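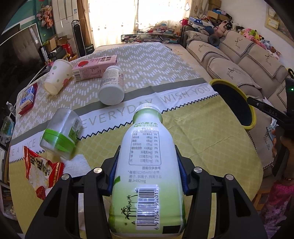 Voltach publishes the Destunmont poster archive

20 Jul 2023

Voltach, the graphic design studio and print workshop, has completed the cataloguing of the Destunmont archive and will open it to the public online and in a printed volume. The archive holds 2133 items of commercial and cultural graphic work: posters, record sleeves, handbills, exhibition notices and the paste-ups and film separations from which they were printed.

The material was produced by the Destunmont print shop, which worked for theatres, music venues, record labels and community organisations until its closure. It passed to Voltach as a single deposit in flat files, tubes and unsorted boxes. Cataloguing took 14 months.

Each item has been recorded at sheet level. An entry gives the dimensions of the trimmed sheet, the printing process, the number of colours, the paper weight where it could be measured, the client, and the names of the designer and printer where these appear on the work or in the shop's job books. Attributions taken from the job books are marked separately from those taken from a signature or credit line. Where the two disagree, both are given and no preference is stated.

"The job books are the most useful part of the deposit," said Radwa Bouzid, head of archive at Voltach. "They list ink mixes by weight and say which jobs were reprinted. Without them we would have dated a good part of the sleeve work wrongly, as several designs were run again years later from the same separations with only the catalogue number changed."

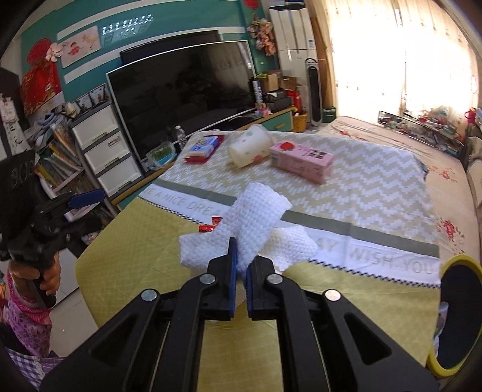
Items were captured flat under polarised light, with a colour target in every exposure. Sheets larger than the copy bed were captured in sections and joined. Fluorescent inks, which appear on many of the venue posters, fall outside the range of the standard capture profile. These have been given a second profile, and the entry states that the colour on screen is an approximation. Fold marks, pinholes and tape stains have been left in the files. No digital restoration has been applied.

The online catalogue can be searched by client, designer, process, typeface and format. Typeface identification was carried out by eye against specimen books and covers metal, dry transfer and photoset lettering. Hand-drawn lettering is indexed under a single heading, with cross-references to jobs by the same hand where the job books allow this. Users may submit corrections through a form on each entry. Corrections will be reviewed quarterly and the previous reading kept in the entry history.

The printed volume, Destunmont: Sheets and Proofs, reproduces 200 of the posters and sleeves, with a section on the separations. It was designed in-house and is set in Budden, a sans serif drawn by Voltach from the lettering on the shop's own invoices. Budden is issued in 3 weights, with roman and italic for each, and will be released for general licensing on the same day as the book. The book is section-sewn, with the fluorescent work printed as spot colours on uncoated stock.

A display of original sheets will open in November at the Maldonado gallery. It will include the complete run of proofs for one four-colour theatre poster, shown in printing order, together with two of the job books. Light levels in the gallery will be kept low and the sheets on show will be changed halfway through the run. Admission is free. Groups from schools and colleges of art may arrange to handle duplicate sheets in the study room by prior appointment.

Copyright in the designs remains with the designers or their estates. Voltach has contacted all those it could trace, and entries for which permission is outstanding are shown at reduced size. Designers who worked for the shop and have not been contacted are asked to write to the archive desk.

Notes to editors

Press images are available on request in CMYK and RGB versions and must be reproduced uncropped with the catalogue number. Review copies of the book may be requested in PDF ahead of publication. Trial files of Budden are available to design publications for setting specimens.

Requests for interviews with Radwa Bouzid should be addressed to the Voltach press office.

Ends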